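Print this page | E-mail this page

Buvavano Seating Group: Set-Up Guide
Section 5. Placing the chairs and side table
Revised 12/30/23

This section covers a two-chair group with one round side table, set against a wall. Read Section 4 (Unpacking and Leg Assembly) first. The steps assume that all chair legs are fitted and that the table column is fastened to its base.

5.1 Before you start

Clear the wall and the floor in front of it. Vacuum the floor. Grit trapped under a chair leg will mark hard flooring and can cut carpet fiber when the chair is turned.

Check each chair leg by hand. A leg that rotates is not fully seated. Tighten it before the chair is stood upright.

CAUTION: Lift each chair from under the seat rail, with one person on each side. Do not lift by the top of the back. Do not drag the chair on its legs.

5.2 Positioning the chairs

1. Stand the first chair with its back to the wall. Leave a gap of 5 cm between the wall and the outermost point of the back. On rounded backs this point is at the center, not at the sides.

2. Stand the second chair in line with the first. Leave 61 cm between the arms at their closest point.

3. Sit in each chair and shift your weight from side to side. If the chair rocks, move it a short distance and test again. On carpet tiles, a leg standing on a seam is the usual cause.

4. Check that no leg is resting on a power or data cable. Route cables along the wall or under a floor cover before the group is used.

NOTE: A wall run of 358 cm is recommended for the full group. On shorter walls, turn both chairs slightly inward and keep the wall gap given in step 1.

5.3 Positioning the side table

5. Carry the table by its column. Do not carry it by the top.

6. Set the table between the two chairs. The top should be within easy reach of both seats and should not touch either arm.

7. Press down lightly on the rim at several points. All feet of the base must stay on the floor. If one foot lifts, loosen the column bolt a half turn, let the base settle, and tighten again.

CAUTION: The table is meant for drinks, a phone or a few magazines. Do not sit or lean on it. Keep drink containers capped when they are left standing.

5.4 Cushions and waste bin

8. Place one square cushion on each chair, against the backrest. Either side may face out.

9. If a waste bin is used with the group, stand it near the table, clear of the space where feet rest. Fold the liner over the rim so that it does not slip down inside.

The Wadcombe layout uses white chairs with beige cushions, a white table on a five-foot metal base, and a blue bin placed at the gap between the left chair and the table.
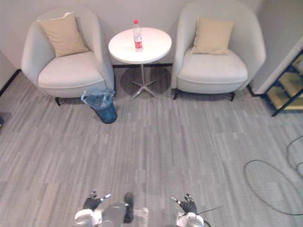
5.5 Care after set-up

10. Retighten all chair legs after 30 days, then once a year. Most offices do this in October along with the carpet cleaning.

11. Vacuum the upholstery with a soft brush head, including the join between the seat cushion and the back. Blot spills with a clean white cloth. Do not rub.

12. Wipe the tabletop with a damp cloth and dry it. Do not use scouring powder or solvent cleaners on the top or the metal base.

NOTE: White fabric may pick up dye from dark denim and from printed bags. Treat marks early with the cleaner supplied in the Birhane care kit. Test the cleaner first on the underside of the seat cushion.

For replacement legs, glides and table bolts, see Section 8. For the four-chair Gemadthorpe layout, see Section 6.

Print this page | E-mail this page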